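Brolley Folding Dog Crate, Large: Two Months With a Foster Who Hates Crates

We foster. Mostly the big sad ones that come up from the county shelter with bad paperwork and worse manners, and our last crate died in May when a shepherd mix named Biscuit folded the door in half and walked out through the gap. So I went shopping, and I ended up with the Brolley, and I love this thing. I want to tell you why, because I went through 2,398 reviews of various crates before buying (my husband says I have a problem) and hardly any of them came from people with scared dogs.

First, setup. It opens like a suitcase, the two ends swing up, and you hook them in. I timed myself the second night and it took less time than filling the water bowl. The latches are the slide-bolt kind with a little lift at the end, so a dog who has learned to nose a bolt sideways gets nowhere. Ours has tried! She gave it a good long go the first evening and then lay down with a huge sigh.

Her name is Dundarlow, by the way. She came with it, and we call her Dundie. She was found living behind a feed store, she's scared of brooms and men in hats, and for the first week she wouldn't go near the crate at all. I left both doors open with a blanket over the top and chicken in the back corner, and on day 10 I came downstairs and she was asleep in there with her chin on the sill. I cried a bit, I'll admit it.

The two doors are what sold me. One on the end, one on the long side, and the side door swings all the way flat so it isn't sticking out where you'll bark your shin on it. For a nervous dog that's a big deal, she can see two ways out and settles faster. The tray slides out from under the end door without moving the dog, and it has a proper lip, so an accident stays in the tray and off my floor.

Now the gripes. It's heavy. I can get it down the stairs by myself but I grumble the whole way. The carry handle is thin and digs into your fingers, so I wrapped mine in an old sock. And the tray rattles on a hard floor until you put a towel under it. I had the Kiltamier before this, which was lighter and quieter, and Biscuit went through it like a cracker, so I'll take the rattle.

Custódio Neves, who runs the foster program at Amaral, borrowed mine for a weekend with a hound who screams in crates. The hound still screamed. But he stayed in, and there wasn't a bent bar anywhere when I got it back.
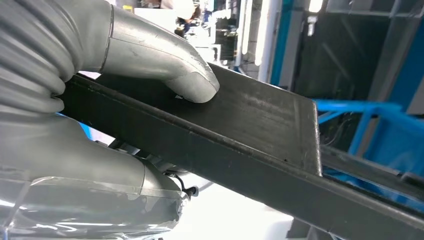

Can you leave a new foster in it overnight right away?
I'd wait until the dog walks in without being asked. Until then we sleep on the couch next to an open crate, and it's usually only a few nights.

If you buy one, get the size up from what the chart says. Dundie is in the middle of the range for the medium and she would've been cramped, she sleeps stretched out like a plank. The large gives her room to turn around and still feels like a den with the blanket on.

Update 7/3/21: Dundie made it through the early neighborhood fireworks in her crate, door open, shaking a little but eating cheese. Still very happy with it!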